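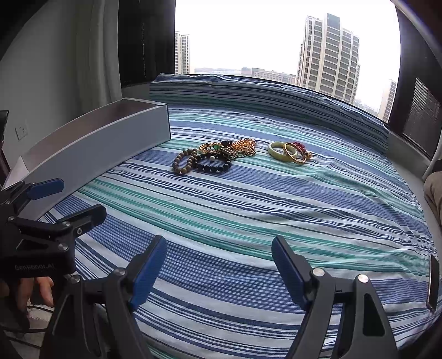
Home Features Television Archive Contact

The Lighthouse That Talked Too Much

Many people who grew up in Coltbridge remember Fulora, a small puppet series about a lighthouse which could not keep a secret. It was made by Bendik Lie and Trudy Prendergast in a former bakery, and each episode had a length of five minutes. The lighthouse told the ships everything it heard in the village, and then the village had to repair the damage.

Lie built the puppets himself and gave all the male voices. Prendergast wrote the scripts, usually at night, and she also played the accordion in the opening song. "We had one good microphone and two chairs," she told me. "If a chair made noise, we put a chair in the story."

The first series began in November, before the evening news. The channel expected little from it, but 943 letters arrived before the last episode. Many children wanted to know what the lighthouse had said to the old captain, because we never hear it. Lie still refuses to answer this.

The second series was less loved. It had a new character, a goat named Pillay, who spoke only in questions, and some parents found him tiring. I liked him very much - I was perhaps the right age for it.

Most of the tapes were kept in a damp cellar. Duyên Tăng, who now looks after them, has cleaned the first series and is working slowly on the second. The sound is weak in places, but the song is complete.

Words by Bình Kim

Related features
The goat who asked: an interview with Đức Hồ
Restau and the short life of teatime cartoons
200 opening songs from children's television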